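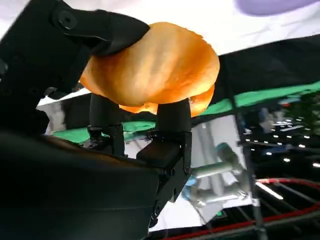

Handling Soft and Awkward Objects: Learning a Grasp from Wrist Views
Session notes, Robot Learning Methods
Fraser Tosh

These are the notes I talk from, tidied up a bit. If you were in the room you'll recognise most of it, and if you weren't, please read the Pollock write-up first or the second half will make very little sense. Slides are in the usual folder.

1. Where we'd got to

Last time we finished with a policy that could pick up rigid blocks and put them on a target. It did that well enough that a few of you asked why we don't just call it done. My answer was food. Bread, fruit, anything with a crust or a skin, anything where two of the same item don't have the same outline. A block has a width. A bread roll has a width here, another width over there, and a third one once you've squeezed it.

So the question for this session is a narrow one: how much does a policy gain from looking at the object from the wrist, compared with looking at it only from a fixed camera over the table? I'm calling our version of the method Gestov, mostly so I can refer to it without saying "the wrist-conditioned policy with the contact term" forty times in an hour.

2. The setup, quickly

Two arms, a white table between them, one camera at the wrist and one fixed camera overhead. The policy gets the images plus the joint positions and the gripper opening. It puts out a short chunk of future joint targets, we run part of the chunk, then we ask it again. You've seen this pattern before with the blocks, and nothing about it has changed.

What has changed is the training set. We collected 600 demonstrations by teleoperation, and I threw out 87 of them before training. People always want to know why, so let me be plain about it. Some had a dropped frame in the wrist stream, which makes the picture and the joint reading disagree with each other. Some had the operator stopping halfway to have a think (fair enough, I do it too!) and the policy learns the thinking as if it were part of the job. You get a robot that hovers over a bun for no reason at all. It's funny the first time.

I didn't throw out the clumsy ones. A demonstration where the operator misses, backs off and comes in again at a better angle is worth keeping, and we'll come back to that in section 5.

3. The contact term

Ordinary imitation treats every moment of a demonstration as equally important. Most of a demonstration is the arm travelling through empty air, though, and you could get that bit fairly wrong with no harm done. The part that matters is the short stretch just before the fingers touch and just after.

Gestov puts extra weight on that stretch. We find the moment of contact from the gripper itself: the commanded opening keeps shrinking and the measured opening stops following it. Where the two part company, something is between the fingers. Then we take a window either side of that moment and multiply the loss inside it by 3.

Why 3? I tried a few values and it was the one that behaved. Push it much higher and the arm gets very precise in the last few centimetres and quite careless on the way there, so it turns up at the wrong side of the object and is then beautifully careful about grasping nothing. Please do try this in the lab exercise, it's a good thing to have seen with your own eyes.

One warning. With something soft, the measured opening doesn't stop dead. It slows down. If you copy the threshold from the blocks exercise you'll mark contact far too late, after the thing is already squashed. Use the rate of change and plot it for a handful of demonstrations before you trust it.

4. What the wrist view gives you, and what it takes away

From overhead, the fingers hide the object just when you need to see it. From the wrist you keep a view of the object right up to the grasp and all the way through the lift, and you get to see which part of the surface each finger is heading for. On a lumpy thing that's most of the problem solved.

It does cost you something. The background moves whenever the arm moves. In a clean simulator you'd never notice, but in a real lab the wrist sees the whole room go by: curtains, cables, lights, the other arm, whatever got left on the floor. A policy trained on too few lighting conditions will happily latch onto any of it. I had one version that worked nicely all morning and went to pieces after lunch, and the only thing I could find that had changed was the light.

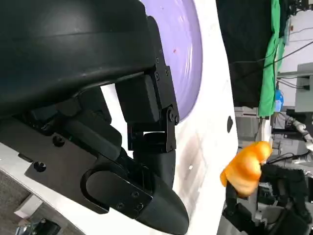 The other cost is that the gripper takes up a big share of every image. Its own housing, its own plates and screws, the same black shapes every time. You might think that's wasted pixels, and I used to crop them out. Don't! When I cropped tightly the grasps got worse. My best guess is that the policy uses the fingers as a ruler. It knows how big a fingertip is, so it can judge how far off the object is by comparing the two. I haven't tested that properly and I'd be very pleased if one of you wanted it for a project.

With two arms there's a further wrinkle. The camera on one wrist will quite often see the other hand, and whatever that hand is holding. This is useful for handovers and a nuisance for everything else. In the early runs the left arm would sometimes start drifting towards an object the right arm already had hold of. Training on some demonstrations where one arm keeps still while the other works fixed most of that. The policy has to be shown that an object in somebody else's hand is to be left alone.

5. Results

We ran 169 test trials with Gestov, on items that hadn't been in the training set, and the same trials again with the overhead-only baseline. I'm not going to print the full table in the notes as I'd like you to work from the raw logs, but the pattern is easy to describe.

On round, firm items the two methods are close. The baseline is fine. If all you ever want to pick up is a ball, save yourself the extra camera cable.

On uneven items, Gestov is clearly ahead, and nearly all the gain comes from the first attempt landing in a sensible place. The baseline tends to close on the widest part as seen from above, which may be nowhere near the best part to hold.

On very soft items both methods struggle, and I'd ask you not to oversell this in your reports. The contact term helps with where to grip and does very little about how hard. There's no force sensing at the fingertips in this version, so the policy is guessing at squeeze from pictures and motor readings. Sometimes it guesses well.

Then the retries. Remember the clumsy demonstrations? I trained a version without them, and it had almost no idea what to do after a miss. It would lift, carry nothing across the table, open the gripper over the plate and look terribly pleased with itself. With the clumsy ones left in, it would often go back for another go. I think this is the most useful result in the whole session and it has nothing to do with the clever loss -- it's just about what you leave in the data.

6. Things I'd argue with, if I were you

The test items were all chosen by me. I tried to be fair, but I know what the robot is bad at and that's bound to leak in somewhere. Zarnard, the item set some of you used in the autumn, would be a better choice and I'd like to rerun everything on it.

All the trials were in one room. See the lighting story above.

The baseline had the overhead camera only, and Gestov had both. A stricter comparison would give the baseline a second fixed camera, so that both methods get two views. Somebody raised this in February when I gave an earlier version of the talk and they were quite right. It's on the list.

Success was marked by eye. For "did it pick the thing up" that's all right. For "did it damage the thing" it's hopeless, and I stopped trying to score it.

7. For the lab exercise

You'll each get a share of the logs and the training script. Start with the contact detector, before you train anything. Plot commanded and measured opening on the same axes for ten demonstrations and mark by hand where you think contact happens, then see how far off the detector is.

After that, train twice, once with the weight set to 1 and once with it set to 3, and keep everything else the same, including the seed. If you've time for a third run, choose your own value and tell me what you expected before you tell me what you got.

Training jobs go on the Zivdale machine. Please put your initials in the job name, and please check the queue before you start a long one. A run takes most of an afternoon, so anything you submit after four won't be ready until the next morning.

Write-up is two pages, plots included. I'd much rather read one careful page on a detector that didn't work than two on one that supposedly did. For reading, sections 2 and 4 of Pollock, and skip the appendix unless you enjoy that sort of thing. Next session is on force, so bring your questions about squeezing.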